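Vikholm Guest Lodge — progress report, fall season
To: Elaheh Hosseinzadeh
From: Jhonatan Castaño
September 20, 2019

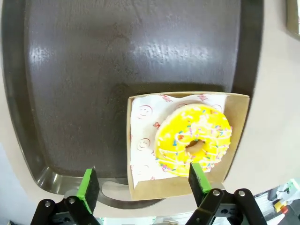
Brown serving tray with an open kraft-paper box.

Quick one, I have guests checking in this afternoon.

Trail rides. Going well. Two rides a day, the Pralia loop in the morning and the short creek loop after lunch. We had 600 riders over the season, best we've done. Creek loop is what families want. The long one gets too hot by noon so we quit offering it late. Footbridge got new boards, paid out of the grant, receipts are with Soudabeh.

Cabins. Four of six finished. Roofs on, porches on, stoves in. Number five needs a water heater, still on order. Six is a shell. Was hoping for all six by now, that isn't happening, November looks right if the plumber shows. Azadeh has called him twice this week.

Bunkhouse kitchen. Inspection passed. One note about the hand sink, fixed same day. We can feed 40 at a sitting now. Breakfast and supper only, box lunches for anybody out riding. Uyên wants a second fridge and I agree with her. Not in the budget, will ask separately.

Horses. Bought two geldings from the Rashti place, both quiet, both good with kids. One old mare retired. Hay is up this year — I set aside $2,000 and it will not cover the winter. Please look at that line before we talk.

Bookings. Fall weekends full. Midweek is thin. Tried a midweek rate, $100 a night with one ride included, and it moved a few cabins but not enought. Want to try it again in spring with the birding people.

Website. Pritia finaly moved us to the new booking page. Fewer phone calls. Calendar still shows cabin five as open, which it is not, they know.

Need from you:
— OK to move the leftover fence money to hay
— answer on the fridge
— a date to come out and see the cabins, bring boots

Full expense sheet follows from Soudabeh once she has the lumber bill.

Jhonatan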